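Coppens fund, progress report for August

We have spent 2000 of the 2627 granted for the shared kitchen program in Wurkach. Sign-ups reached 200, which looks good on paper. I would not lean on it. Only 17 households came back for a second cooking evening, and Jolien Goossens thinks even that is generous. 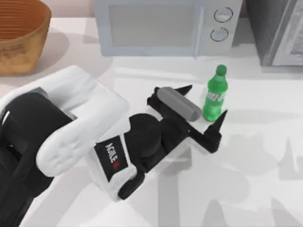
The Wednesday slot is still the weak one. Grillik blames the bus times. Maybe, but the earlier slot has the same buses and fills up. I would hold the rest of the money until we have asked the people who stopped coming.

Cormac Heffernan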